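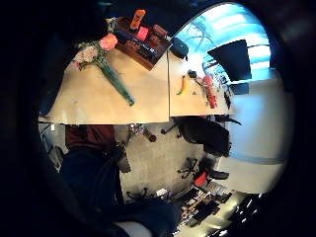 The banana that kept moving

I spent a morning at Cimum's office in Chisholm watching software make up its mind about a banana. It was on a big table with a bouquet, a tray of bits and a black bag, and as far as I could see it was minding its own business. On the screen, though, its outline twitched every time the view tilted.

The trouble is the lens. A fisheye on a gripper sees nearly everything, including the carpet, the office chairs and the windows, and it bends all of it. Straight table edges come out as bows. Cimum's planner, Vonulura, needs to know where the tabletop stops, and for most of last year it simply guessed with a flat model and hoped for the best (it once planned a very confident reach into the floor!).

The new version does something I rather like. It looks for the seam where the table sections meet, works out how that line has been bent, and uses it to straighten the rest. Then it fits the surface and only after that goes hunting for objects. The team ran it over 963 recorded clips while I drank their coffee, and it lost the table in four of them. Three had strong glare. The fourth is still being argued over. 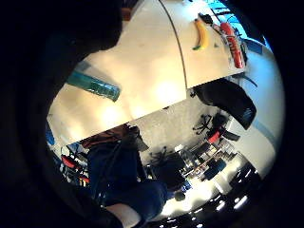 Hands, glare and other nuisances

Glare is the one that gets people cross. Light lands on a pale top and the middle of it goes to mush, so the planner now marks those patches as "don't know" and waits for another view – up to 10 of them before it gives up and asks for help. Hands are easier. A big dark blur creeping in from the side gets masked out before anything else runs, and so do legs.

I had a go at the replay tool, Workoda, which lets you scrub through a clip and see what the planner believed at each moment. It's slow to load and the buttons are tiny, but I lost most of an hour to it. I got as far as clip 467, where the banana's outline finally sat still, and then somebody needed the desk back.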